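Workshop Tips: Sorting Small Electrical Bits Before They Sort You

Buy bins in a color you'd never pick for a sofa. Mine are yellow, and a dropped screw has no place to hide. They go in pairs at the sides of the bench, with the middle kept clear. 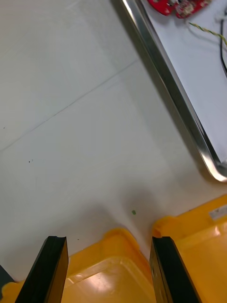
Wipe the bench first, especially along the seam, where crumbs of plastic retire.

Next, a shallow metal tray with white paper in the bottom. Boards get looked over on the paper, one at a time — you will want to cheat on this. 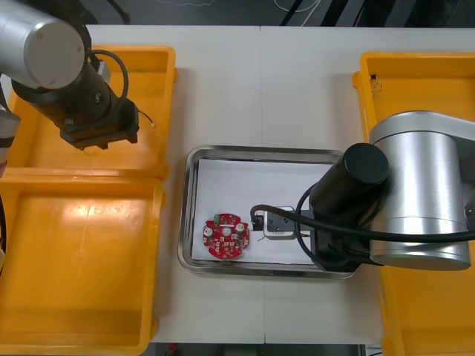 Hertta Vainio writes that she uses an old baking tray and 2 sheets of paper, and that her family has stopped asking about the cookies.

Fine by me. Boards and switches get separate bins. A board under a heap of leads comes out wearing them.
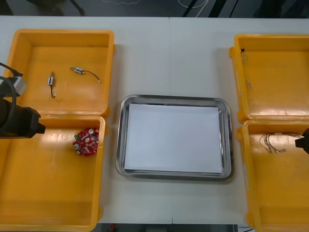

Wires are the worst of it. Wrap a short band of tape near one end of each bundle and let the rest sprawl.

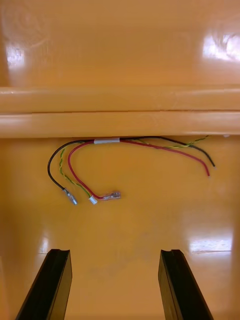
Masking tape will do, though after a hot June it leaves a glue you'll be picking off until fall.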